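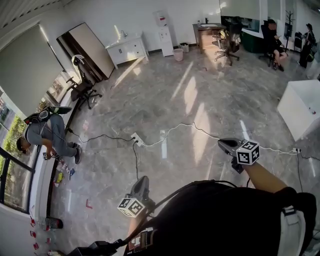 Week 5: Floors, and what ends up on them. The floor is the largest shelf in any office and the only one no one has to buy, which explains its popularity. Fetley's handbook for small workplaces divides floor clutter into 2 groups: things in use and things waiting. A power strip near the center of the room, with a black cable running out to it, counts as in use, and is also the item most likely to meet your shin. Small colorful pieces scattered on the tiles are in use for as long as somebody is crouching over them. A bottle on its side by the wall is waiting – for what, Fetley doesn't say.

Sorting order for the exercise: cables, small pieces, wall row, furniture. Chairs go last. They roll back anyway.

The Bramik checklist has 42 lines. Read the first page and skim the rest.

For next time: draw your own floor at 4 p.m., before tidying. Marked out of 100, with more than 5 points for candor. Hanis reading, chapter 2, is on the shelf. The real one.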